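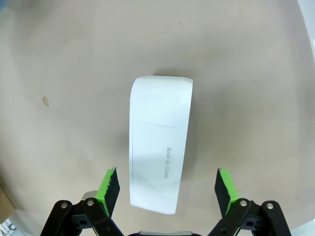
Robot Manipulation Lab, handout 6: packing with two arms
Instructor: Babak Pakzad
Posted October 15, 2025

Read before your slot. Last group showed up without reading and lost half the session on things that are written down right here.

What changed since handout 5

Single pick is done. You all passed it or you're close enough. Now two arms, one table, and the items are soft, shiny, or see-through. Bubble wrap, clear containers, plain white boxes. Harder than the blocks. Much harder.

Also the project teams are fixed now: Plullthorpe, Memine, Weidemann, Illeck. No more swapping. If you think you are on the wrong list come see me, don't just sit with your friends.

The task

Unpack and repack. Items start in or next to a cardboard box. Team writes its own order of moves, on paper first, then teleop, then we look at the recordings together.

Each team records 30 episodes. An episode counts if both arms start at home pose and both end there. If you stop early, mark it as stopped. Don't delete it! I want the bad ones too.

Grasping notes (copied from the board, sorry for the order)

Small rigid box, lying flat. Open wide, come in along the long axis, get the fingers past the near end before you close. Fingers too high = you pinch the top edge and the thing pops out. Too low = pads drag on the table and the arm faults.

Box rotated a bit? Rotate the wrist. Do not try to fix it by shoving the box straight with one finger, the policy will learn the shoving.

White box on light table: edges wash out in the wrist view when the lights are all on. Look for the shadow, it's often easier to see than the edge. Creases and flaps also fool the edge detector, it thinks the fold is the end of the box. Seen this in two teams' code already.

Bubble wrap. Grab a lot of it, from the top, lift slow. It hangs and swings and it keeps changing shape after you've stopped moving. Wait for it to settle before you go sideways. And keep it out of the other arm's view if you can.

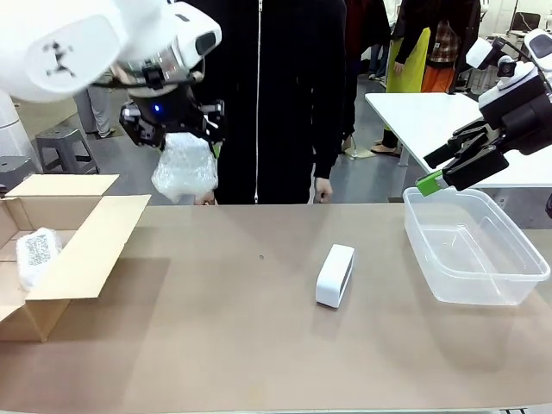 Clear container. Depth camera is close to useless on this stuff, you get the table through the walls. Go for the rim. One finger in, one out, close gently, the lip flexes. If you need a hint of where it is use the color image and the corners, not the point cloud.

Flaps. Open them all the way before you reach in. A half open flap will catch the forearm on the way out and then the box comes with you.

Who does what in a slot

2 people operate, one watches the e-stop and does nothing else. Not on the phone. Everyone else behind the table or back by the stools, hands off the table once the arms are live. Swap roles after 11 episodes so nobody's wrists die.

Say "moving" out loud before you move. Feels silly, do it anyway.

Common mistakes from the August trial run

- both arms going for the same item. Decide who owns which side of the table
- gripper closed on approach, then opened on top of the object
- forgot to write down start positions, so the repeat was not a repeat
- cable snagged on wrist. Check before evry run
- loose sleeves and zipper cords over the table

Logging

Team name, episode number, operators, outcome, one line on what went wrong. One line, a real one. "Failed" is not a line. "Left finger slid off box end, pads not past the edge" is a line.

Put the sheet in the shared folder same day.

For next time

Bring your move order on paper, plus one episode you think is your worst, and be ready to say where it first went off. Usually earlier then you think. Memine goes first, then Illeck, others after the break.

Reading: chapter on grasp stability, skip the proofs. The friction cone part will be on the quiz.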